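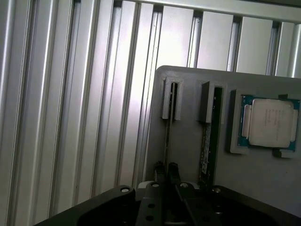
My small project for January: put memory into an old tower computer and learn what all the slots on the board are for. I will write here what I did, in short posts. I am not a technician, I only like to keep old machines working.

The board I call "the Stalton", because I bought it from a shop named Stalton which sells parts from closed offices. The man there wrote only a stock number on the paper, 774, and no other information. So I had to look for everything myself.

First thing I learned: keep every memory module standing on its edge in a holder, with the label where you can read it. Before, I put them flat in a drawer, one on top of another. My friend Sirkka Aaltonen saw this drawer and was quiet for a long moment. Then she gave me a lesson.

Her rules, as I wrote them in my notebook:
Touch bare metal on the case before you touch a module.
Hold it by the short ends.
Do not put your fingers on the gold contacts.
Read the label before you push anything anywhere.

The labels are the difficult part for me. The print is so small that I use a magnifying glass from my mother's sewing box. You need to find the type of memory and the size. The long number under it you can type into a search, and usually somebody in some forum had the same question many years ago.

Now the board. It is green and very full, and I was a little afraid of it. What helped me was to learn the slots by groups and not one by one. The long ones on the left side are for expansion cards. The cream-white one is PCI, the old kind. The black and blue ones are PCIe.

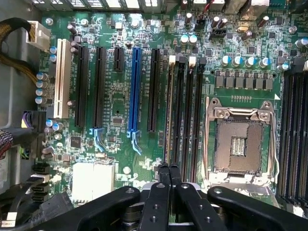 The memory slots are the black ones that run beside the processor socket, and there is one more bank on the other side of it. I did not know that a board can have memory on both sides. Sirkka says it is common in workstations and servers, and that the manual tells you which slots to fill first.

I did not have the manual. I found a copy on the page of a reseller called Lesach. It was scanned a little crooked but I could read it. The table for memory is on page 16. If you have a similar old board, please look for such a table before you start. I lost one evening because I guessed.

About the processor socket: when it is empty, the contact field is open to everything. Please do not clean it with a cloth! I asked about this before I did it, and I am glad. The pins in this kind of socket bend very easily and a cloth can catch them. Put the plastic cover on if you still have it.

For the cables I make small paper flags. On each flag I write where the plug goes, with pencil, then I fold it around the wire with tape. It looks like a school project but it works well for me. The black and yellow bundle is power, and this one I could recognize without a flag.

A few people asked where I buy things. The paper tape is Wetero, from the supermarket. The screwdriver is Mustonen, it was a present. Any other would do the same work, so please do not buy something special because of me.

What I still do not understand: the manual says I must fill the slots in pairs, 2 and 2, but it uses letters and colors for the pairs and my copy is black and white. All the memory slots look black to me anyway. If somebody can read such a table, write to me and I will send you the page.

Next I want to check the modules one at a time, and write down the result for each one. I will post the list here when it is ready, probably in the evening, after dinner.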